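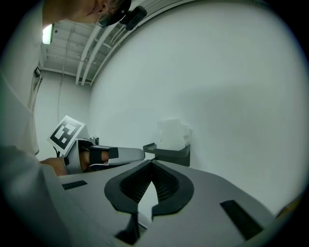
Milagros Villca on starting over with her hands

I got to Amidden at 7 in the morning, which is not my best hour, and Milagros Villca already had two teapots going and flour up to her elbows. She waved me in with a rolling pin. "Sit anywhere that isn't dough," she said, so I took the stool by the window and stayed there until lunch.

If you live on our side of town you've probably eaten her bread without knowing it. Amidden supplies a handful of cafes and the little grocery on the corner, and there's a counter out front where you can buy whatever came out of the oven last. She opened it in July, three years ago, after a long stretch doing payroll for a furniture company (she says she was good at it, and I believe her, because she corrected my math twice while we talked).

I asked what made her leave. She thought about it for a while and kept rolling.

"I'd like to give you a big moment, but it was a bus ride," she said. "I was on the bus with a loaf I'd baked for my sister, and a man asked me where I bought it. I told him I made it and he didn't believe me! I was so pleased I missed my stop."

She started with over 2,000 dollars in savings, a secondhand mixer and a Saturday-morning kind of confidence that was gone by the second month. The mixer died first. Then the landlord of her first place decided he wanted a nail salon in there instead. She moved everything into her kitchen at home and baked at night, and her neighbors either loved her or couldn't stand her, depending on how they felt about the smell of toast at four in the morning.

What got her through, she told me, was Iker Goicoechea. He had run a bakery called Jokari for most of his working life and was getting ready to close it. She had gone in to ask if he'd sell her some old pans.

"He said no to the pans," she said, laughing. "He said, come and work here five weeks, and then we talk about pans."

So she did. I called Iker later that afternoon to hear his side – he's retired now and picks up the phone on the first ring – and he remembers it a bit differently. "She asked too many questions," he said. "Very good questions. I got tired and gave her the pans." He also gave her his starter, a sour, lively thing that he fed every day and never named. Milagros calls it Yin. When I asked her why, she said it was late and it seemed like a good name at the time.

We talked for a long time about failing at things, because I've been failing at sourdough since spring and wanted some free advice. Mine comes out flat and a little gray. She asked how warm my kitchen was and I had no idea. She asked how long I let the dough sit and I said until I got bored. That got a long look.

"You're in a hurry," she said. "Put it in the fridge, go to bed, bake it tomorrow. It's tastier and you get to sleep."

I've done it her way since then and the last loaf was really pretty good! A bit dark on one side, but my oven has always done that.

Around ten the front counter got busy and she went out to help, so I ate a roll with too much butter and read the notes pinned up by the sink. One says "SALT" in capital letters, underlined. I asked about it when she came back. Last winter she forgot the salt in a whole morning's batch and had to call every cafe on the list. Only one of them had noticed.

What comes next is a second oven, if the wiring in the building can take it, and a bread she has been working on for months. It's called Jadura, it's made with toasted corn and a little honey, and she won't sell it until the crust stops cracking along the side. She cut me a slice anyway. I'd have bought it, crack and all, and I said so.

"Everybody says that," she told me. "Then they take a picture of the crack."

She sent me home with the rest of the loaf in a paper bag. The counter is open every morning until the shelves are empty, and if you want the seeded rolls, go early.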